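Two-arm cells replacing bench kitting: what happens to the bench staff?
Posted in July by Babar Paracha

I supervise second shift at a contract kitting shop in Durham. We put mixed household and kitchen items into retail sets, mostly by hand, at eight-foot benches. Management has signed for a pilot of two-arm cells from an integrator called Londham. The first cell goes live next quarter and a second follows if the numbers hold. Current output on the line in question is 922 sets per shift.

The proposal says headcount stays flat and that the bench staff will be "redeployed to cell support." It does not define cell support. I have read it twice and I can't find a task list, a training plan or a pay grade. For anyone who has been through this:

What do people do all day once the cell is running? Did the job get harder or easier on the body? And what should I get in writing before the first one is installed?

I'm not against it. Two of my people have wrist problems from the benches and I would like them off repetitive picks. I just need to tell the crew something more useful than a quote from a slide.

Answer 1
Posted by yatsenko_cells, 4:40 p.m.

I ran the changeover at Soton, similar product mix, two arms per cell facing each other over one table. I can only speak for our site.

The work splits into three parts: loading, demonstration and recovery. Loading is what it sounds like. Totes in, totes out, bad parts pulled. Recovery is clearing the cell when a pick fails. Demonstration is the part your proposal probably left out. Somebody has to guide the arms through each new item by hand control, many times, with the item in different positions. Our main set took 3181 demonstrations before we let it run without a person watching every cycle. The people who did that were former bench packers, and they were better at it than the engineers. They knew which way a cup tips when you grab it by the rim.

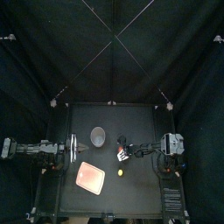

Most of the early sessions use a few loose items on a bare table, one or two motions each. It is slow. Expect the crew to find it dull after the first week and to complain about their eyes and neck. The wrist complaints dropped on our floor. The neck complaints went up until we raised the monitors and capped demonstration at 2 hours before a rotation. Put the cap in writing. It was the first thing production wanted to drop when a deadline came up.

Other points, in no order:

Dark fabric around the cell blocks the view from the aisle. We lined ours to keep the background plain for the cameras, and afterward a lead could not see a stopped cell from ten feet away. Ask for a stack light above the height of the panels.

Small round items were our worst case. They move if a finger touches them before it closes. Flat items like cutting boards were second, there is no edge to get under. Budget recovery time by item type. The average tells you nothing.

Define who is allowed to reach in. Write down the stop and lockout steps and have the integrator sign them. On our site the packers were told to "just move it" by a day lead, with the arms paused and still powered. We had a near miss and then a policy. Do it in the other order.

Pay: demonstration and recovery were graded one step above bench at Soton. That took five months and was not backdated. Settle it before go-live, while the schedule still depends on your people agreeing to be trained.

Headcount stayed flat for the first year. After that, open positions were not filled. No one was let go, but the shift is smaller now than when I started. I would ask management whether "flat" covers vacancies, and for how long.

Answer 2
Posted by kitline_tech, 7:15 p.m.

Agree with most of the above. On training, get hours per person in the contract. Londham quoted us one day for the whole crew and it should have been 3 days each. One day covers the start button and the fault screen. It does not cover telling a gripper fault from a bad part, and that is most of what your people will be asked on second shift when the engineers have gone home.

Also ask who takes the night call. If the answer is the shift supervisor, that's you.

Answer 3
Posted by guest

Ours went in and everybody just went over to shipping. Cell sat off half the time. Depends on the site I guess.

Comment from Babar Paracha on Answer 1

Thanks. The vacancy question had not come up and I have sent it to the plant manager along with the rotation cap. Did you let people opt out of demonstration? I have one packer with 14 years on the bench who says she will load totes all day but won't drive the arms.

Reply from yatsenko_cells

Yes, three opted out and stayed on loading at bench grade. Two of them switched over later. Keep some bench work open if you can. Short-run sets never paid back the demonstration time for us and we still pack them by hand.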